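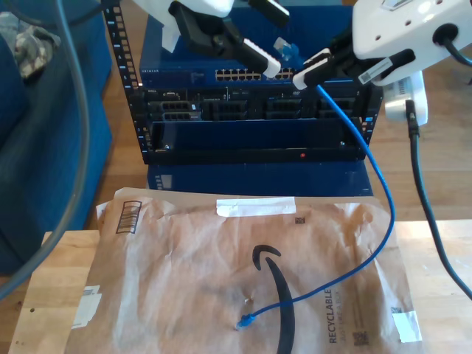
December, studio diary

Up at six. Finished reading the catalog essay for the Kahsay show before coffee and disagreed with most of it. The writer says a painting should be met without any background at all. I have tried that. In front of the big gray canvas at Ernden last year I thought of my grandmother's garage door the whole time, and I don't count it as a failure.

Floor Meijer called at 11. She is teaching the first-year group at Alach again and wants to drop the slide test, the one where students name artist, title and year for 21 works. Her argument is that they can look all of it up. I said I still use the dates I learned at school, mostly to know who could have seen whose work. We left it there. She is sending me the new course outline.

Worked from 2 until the light went. The left panel is too tidy. I scraped back 3 areas and left the green alone. Still no title.

Flallent wrote about the print edition. They have more than 2,155 names on the mailing list and want a short text from me on "memory and looking." I said yes and then wrote one sentence, which I crossed out.

Read a little after dinner. Bed early.

Recent entries
- Stretching the large panels
- Notes on copying from postcards
- A visit to Ernden
- Why I stopped keeping a sketchbook

Contact | Copyright, all texts and works by the author | Back to top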